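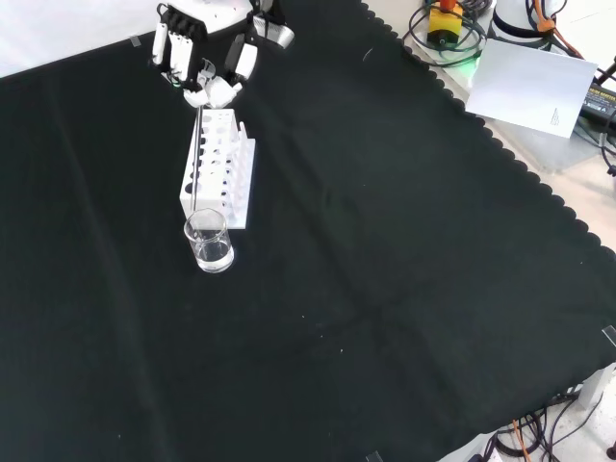 Bench setup for Session 4: white rack, small beaker with the stirring rod standing in it, black cloth taped down.

Session 4 - Racks, rods and beakers
Notes for the Saturday group, Falside Introductory Lab Skills

Hi everybody. I promised a write-up after last time, when I talked too fast and half of you were still looking for a pen. So these are my own notes, typed up with the bits I forgot to say out loud. Bring them with you on Saturday, on paper if you can, because I don't like phones next to open beakers.

We're not doing any real chemistry yet. I know, I know! We're stirring, pouring and putting glass back where it belongs, and we'll stay on it until your hands do it without being told.

The cloth

I get asked about the black cloth every term. I started using it when I taught with Cor Hermans, who had a white bench and very bad eyesight, and I've kept it up. Clear glass on a pale bench is hard to see. Put the same beaker on something dark and the walls catch the light and you can find the rim with your eyes before you find it with your sleeve.

It does have its problems. Cloth creases, and a small beaker sitting on a fold will lean. Before you set anything down, smooth the patch you're going to use with the flat of your hand. Tape the cloth to the table too - clear tape is fine, short pieces, pressed down well. Don't tape over a fold or you'll have made it permanent for the day. And shake the thing out first (outside, please), as black cloth shows every speck of dust there is.

If you're working with anything other than water, the cloth comes off and we go back to the bare bench. Fabric soaks up spills and then holds them against your wrists. For this session it's water only, so we're fine.

The rack

Ours is the plain white plastic kind, with round holes in the top and pegs on one side. Tubes stand in the holes. Washed tubes go upside down on the pegs to drain. People mix these up constantly, and then somebody picks a wet tube out of a hole and gets water up their cuff.

Set the rack down at a slight angle to you instead of square on. I find it easier to see which hole I'm aiming for that way, but Frans Kramer, who takes the weekday group, swears by square on, and his students break less glass than mine do. Try both.

Fill from the back row forward. If you start at the front you'll be reaching over full tubes for the rest of the hour.

The beaker and the rod

Keep the beaker close to the rack, in front of it and a little to one side, with the spout pointing toward where you'll be pouring. Fill it halfway at most. A half-full beaker can be stirred properly; a full one just slops.

Now the rod. If you're using a thin metal one, remember it's harder than it looks and it will chip glass if you drop it in. Lower it in along the wall and let it come to rest on the bottom. When you let go, it's going to lean on something, and in a small beaker a long rod can tip the whole lot over. That's why I lean the upper end against the rack. It isn't in the manual (the Praltolar manual we use says to lay the rod on a clean tissue, page 47 if you want to check), but for a quick pause between stirs I think it's fine. For anything longer, take it out and lay it down.

To stir: hold the rod near the top between thumb and first two fingers, loosely, like a pencil you don't care about much. Small circles from the wrist. You shouldn't hear it hitting the sides. A tap now and again is nothing, but if it sounds like a spoon in a coffee mug you're going too fast.

To pour with the rod: rest it across the spout so it sticks out a little past the lip, hold it there with one finger, and tip slowly. The water runs down the rod and into the tube instead of down the outside of the beaker. This takes practice! My first go, years ago, went mostly into my shoe.

What we'll do on the day

1. Lay and tape your cloth. Smooth it.
2. Set out rack, beaker and rod. Check the beaker for chips by eye, not with a fingertip.
3. Half fill the beaker at the sink and carry it back with both hands.
4. Stir for a slow count of 22. Rest the rod. Do it again, other hand.
5. Pour down the rod into the tubes, back row first.
6. Empty everything, rinse, tubes on the pegs.

Swap partners after step 6 and go again. The one who isn't pouring watches the level in the tube and says "stop" - out loud, please, no nodding.

Before you come

Read the chapter on glassware in the course reader, or at least the part on cracks. Sleeves rolled, long hair tied back, and goggles on even for water, because I want it to be a habit by March.

If you missed Session 3, come at 9:30 and I'll run you through carrying and setting down. The spare goggles are in the bottom drawer, left of the sink.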